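June, early, before the office fills up

Course notes for the Lekusel Half, while last night's walk-through is still fresh in my head. Wanpen Sangkhawat and I went over the guide-runner section again, the stretch from the Gukcombe footbridge down to the second water stop, and I'm glad we did it on foot this time and left the map at home. The bridge is fine for one pair abreast, but two pairs meeting there would be shoulder to shoulder, so we're going to try sending the tethered pairs off 4 minutes ahead of the main field and see how that feels on the practice day.

She also brought two new tethers, one in plain cord and one with a bit of stretch in it – I liked the stretchy one, she didn't, and we went back and forth about it for most of the hill (a nice argument to have with a friend, I must say!).

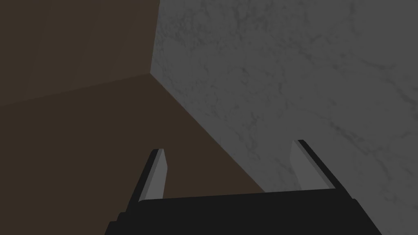
Brown planes on the left, veined gray on the right. Simulated view.

Water stops next. Petchrat has offered cups for the whole day, very kindly, and I still owe them a number. We have 45 signed up for the assisted start so far, and I'd like 8 of the wider tables kept for the low-level stop so wheelchair entrants can reach without twisting.

Still to do: call Resero about the start ramp, ask Wanpen for her pacing sheet, walk the last bend again in the evening light.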